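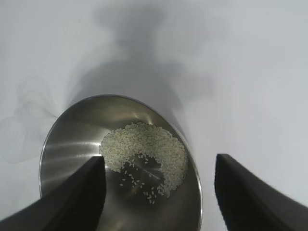 Pilik bottle release, was it worth the queue?

Forum: Breweries and Beer Trips

medby_mike
Saturday, May 27, 2023
Went to the Pilik rice lager release this morning. It was the first time I'd been to the Medby site. Doors were at ten and I got there just before nine, and the line was already past the bike racks and most of the way to the tyre place. They'd said there would be 400 bottles with a limit of 3 each. I got my three and was back at the car by quarter to eleven.

Staff were fine. One till was open for the first half hour, then a second one. The card reader on the second till kept dropping out so it didn't help much.

The beer is good. Very pale, dry, light body, a bit of a lemony thing at the end. I had a small glass at the bar before I drove home (my wife drove). I wouldn't call it the best thing they've made. Did anyone else go, and what did you think?

hopsack
I went and left. Got there at twenty to ten and a lad came down the line and said he couldn't promise anything past the bench. I was well past the bench. At least he told us.

Do we know what yeast they used? Last year's had a lot of sulphur when it was fresh.

D_Urrutia
It's the Koltent lager yeast again, according to the board behind the bar. No sulphur that I could find this time. They gave it longer in the tank.

I don't agree it isn't their best. I'd have it over the Villalba pale any day. It's the only beer they do that I would happily drink two of with food.

medby_mike
Fair enough, I like the Villalba one a lot so I'm biased. I just think a rice lager needs to be very clean to be interesting and this one had something slightly papery in the finish. Might have been the glass.

Aldana O
Papery would worry me in a beer that's only just been packaged. Which batch did you get? Mine says 549 on the neck label and there's nothing wrong with it. I opened one at lunch with grilled mackerel.

medby_mike
What I drank was from the tap. The bottles I've got are 549 as well, not opened any yet.

Aldana O
Then I'd blame the line or the glass before the beer. Open one and report back.

lsisodia
Homebrewer here. Has anyone asked them how much rice is in it? I've tried this style a few times at home and anything over a quarter of the grain bill comes out too thin for me. I cook plain long grain on the hob until it's mushy and tip it into the mash. Flaked rice is easier but I don't find the result as crisp. My efficiency is poor either way.

D_Urrutia
Patricio Arancibia did the tour last month and he told us just under a third, and that they cook it as well. He said the lautering is slow and they have to put rice hulls in or it sticks. He wouldn't say which hops.

lsisodia
Thanks. A third is more than I'd have guessed from how people describe the body. I'll try it with a higher mash temperature and see.

hopsack
Back to the queue for a minute. I still think three each is too many when they've only got 400. Make it two and a lot more people go home with something. I drove from the coast for this and bought a pork pie.

quietpint
Disagree. If it's two each I'm not getting up at seven on a weekend for it. The real problem is they announce it a week ahead and don't do any pre-orders. The Villalba release had a ballot and it took me five minutes to collect.

hopsack
The ballot was worse. I entered and got nothing, and half of those bottles were on resale pages by the evening.

quietpint
You got nothing this time either, and you had to drive for it.

hopsack
True, but I got the pie.

Milagros Ulloa
Mod here. I've taken down one post offering bottles for sale. Swaps are fine in the swaps section, sales are not allowed anywhere on this forum. Please don't post prices for single bottles in this thread either.

For anyone who missed out, the bar told me they've kept kegs back and it will be on tap from the first week of June until it runs out. Growler fills as well, if you bring your own with a decent cap.

hopsack
That's useful, thanks. Is the 898 bus still running out that way on Sundays? I'd rather not drive if I'm having a proper glass.

Milagros Ulloa
It does, but the last one back is before six. Check the timetable, they changed it at Easter.

medby_mike
Opened a bottle tonight. Aldana was right, no papery taste at all and the carbonation is better than the tap version. I'd move it up a bit. Still behind the Villalba for me.

D_Urrutia
You're getting there. Leave the other two in the fridge and don't keep them past the summer.

lsisodia
If anyone's going for a growler fill in June, ask about the hops for me. My guess is something German and not much of it.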